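# Call for participants: teaching two-armed robots by hand (paid, Plisdale)

Posted 9/20/21

We are looking for up to 65 adults to take part in a study of how people teach robots everyday handling tasks. No technical background is needed. Sessions take place at the Wanyama building in Plisdale and are paid at £12 an hour.

The study is run by the manipulation group at Urport and led by Grażyna Szulc. It follows a smaller study we finished in May, and the method is the same apart from the changes listed further down.

## What the study is about

A robot can learn a task from recordings of a person doing it. The person moves the robot's arms by remote control, the movements are saved, and a learning program is then trained on them. We call each saved attempt a demonstration. Most published work uses demonstrations from a few experts, usually the people who built the system. We want to know what happens when the demonstrations come from people who have never used the system before, and how many of them are needed.

In the May study, 12 people each recorded the same set of tasks. We trained one policy (the program that controls the arms) on demonstrations from a single practised operator and another on the same number of demonstrations shared out across all 12. Each was then tested 100 times with the object placed at different points on the table. The mixed set did better when the object was near the edges of the table and worse when it was in the middle. We think this is down to the newcomers approaching the object in more varied ways, and pausing more often before closing the grippers. With so few people we could not separate the two, and that is the main reason for this call.

## What you would do

You would sit at a desk with two hand-held controllers, one for each robot arm. Moving a controller moves the matching arm, and a trigger opens and closes the gripper. You would have a clear view of the table and a screen showing it from a fixed camera.

The tasks are short. In the first block you work with one object at a time: bring the grippers in, take hold of it, move it to the place you are told, and let go. Later blocks use both arms together, for instance passing an object from one side to the other. A task counts as finished when the object is at rest and both grippers are clear of it.
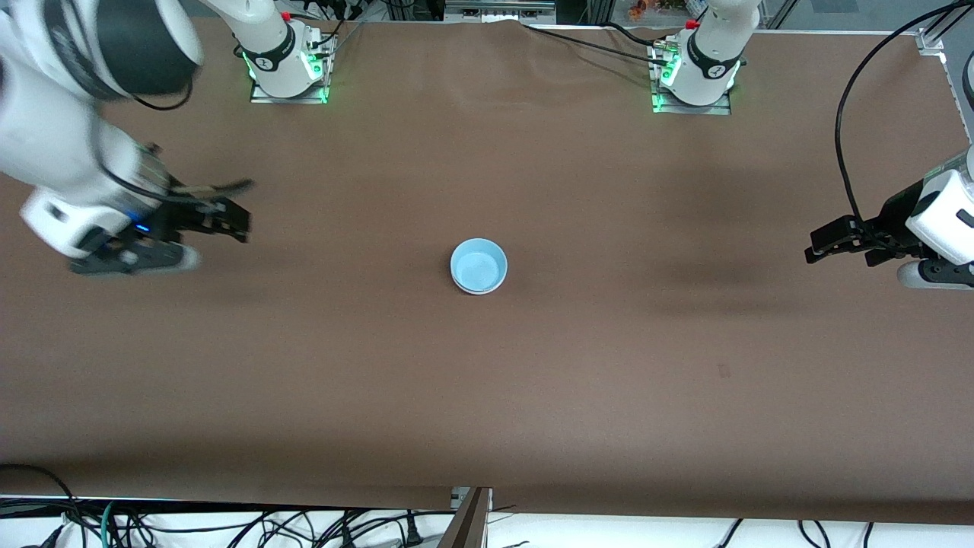 Between attempts a member of the team resets the table, and you can use that time to rest your hands. You will be asked to repeat each task several times. Please don't worry about being slow or dropping things. Failed attempts are kept and labelled, and we use them in the analysis.

After each block you fill in a short form on how hard the task felt and whether you changed your approach along the way. We compare your answers with the recorded movements.

## Changes since May

- Practice time is now 31 minutes for everyone. In May people could practise for as long as they liked, and the differences were too large to correct for afterwards.
- The start position of the object is chosen by the software and marked by a team member. You do not choose it.
- The arms return to the same resting position before each attempt.
- We no longer show participants a video of an expert doing the task. Several people in May copied it closely, which was no use for a study of variety.

## Who can take part

You need to be 18 or over and able to hold a light controller in each hand while seated. Glasses and contact lenses are fine. Left-handed people are very welcome – we had only one in May.

We cannot take people who have operated a two-armed robot by remote control before, or anyone who took part in the May study. Experience with video games does not rule you out, but we will ask about it.

If you have an injury or condition affecting your hands, wrists or shoulders, please mention it when you write. It may still be possible to take part in the shorter version of the session, which has only the single-object block.

## Time, pay and travel

Each person comes in twice. The first visit lasts two hours and the second an hour and a half, with a gap of at least three days between them. Pay is for booked time, so you get the full amount if we finish early or if the equipment stops working. You may leave at any point and will be paid for the visit you are on.

Bus fares within Plisdale are refunded on the day. There is step-free access from the rear car park. The rooms are on the ground floor.

## Safety and data

You will not be within reach of the arms at any time. A team member stays at the stop button throughout, and you have a second one on your desk.

We record the arm movements, the trigger presses and the view of the table. We do not film your face or record your voice. Recordings are stored under a number, with your name held separately and deleted when payments are complete. The demonstrations themselves will be released as an open data set called Gosisell, so that other groups can check our results. You can ask for yours to be taken out up until the release. After that we have no way of recalling copies.

The study has ethical approval, and you will be sent the information sheet and consent form before you book anything.

## How to apply

Write to Grażyna Szulc at the Urport manipulation group with "Gosisell participant" in the subject line. Please include:

- your age group (18–30, 31–50 or over 50)
- whether you are left- or right-handed
- any experience with robots, cranes, drones or similar controls
- mornings, afternoons or early evenings

We are filling places by age group, so you may be put on a reserve list at first. Everyone who writes will get a reply either way. If you would like to see the set-up before deciding, say so in your message and we will arrange a short visit.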